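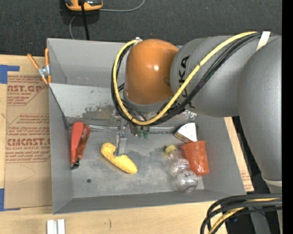
One customer wrote to us in October asking whether a metal bin on a table needs a lining at all, or whether the bare floor will do. For rigid items the bare floor will do. A lining is worth fitting where the contents mark easily, where small parts tend to slide, or where the noise is a nuisance to people at the next bench.

Bench bins: frequently asked questions
Last revised 4 December 2021

What counts as a mixed bin?
Any open bin that holds items of different shape and material at the same time. A tube with a cap, a plastic bottle, a metal bracket and a toy ear of corn in one shallow bin is a mixed load. A bin of 300 identical brackets is not, however untidy it looks.

Which size should I order?
The Dollach shallow bin comes in two lengths, 300 mm and 500 mm. Both have sloped inner walls, so the usable floor is shorter than the rim. Measure your longest item and compare it with the floor length given on the data sheet, not with the length in the product name. Items that rest partly on the slope will creep towards the middle when the table is knocked.

Why are the walls sloped?
Mainly so that items do not settle upright against the side, where they are awkward to get hold of. The slope also makes wiping out easier. Narrow tubes can still come to rest along the foot of a wall. Turn them by hand if it matters.

Can bottles go in with hard parts?
Yes, provided they are closed. Lay them flat and check the cap first. A bottle with a worn label should be relabelled before it goes in, as rubbing against metal will only make it worse. Part-full bottles roll less predictably than empty ones and are better kept in the Flasus divided tray.

How do I stop the bin moving on a wooden table?
A spring clamp on the rim is normally enough. Put a piece of card between jaw and rim if you want to protect the finish. Do not clamp over a corner weld on the older bins – the jaw sits at an angle and works loose. For permanent fixing, use the Rawat bench brackets, supplied in sets of 4.

The floor of my bin is scuffed and stained. Is it still fit for use?
Scuffing is surface wear and can be ignored. Dark stains should be wiped with warm water and washing-up liquid, left for ten minutes and wiped again. If the mark stays but feels smooth, carry on using the bin. If it feels rough, treat it as rust and sand it lightly.

What about holes in the floor?
Small holes are acceptable for solid items. They are not acceptable for liquids, powders or anything narrower than the hole. The Jaline liner covers them and can be cut with ordinary scissors. Cut it slightly under size so that the edges lie flat.

How many items should go in at once?
There is no fixed limit. As a working rule, some of the floor should show between items. Once things start lying on top of one another, use a second bin.

Do you take old bins back?
Dollach bins only, clean and empty. Quote part number 73 on the returns form. Liners and clamps are not accepted and should be removed beforehand.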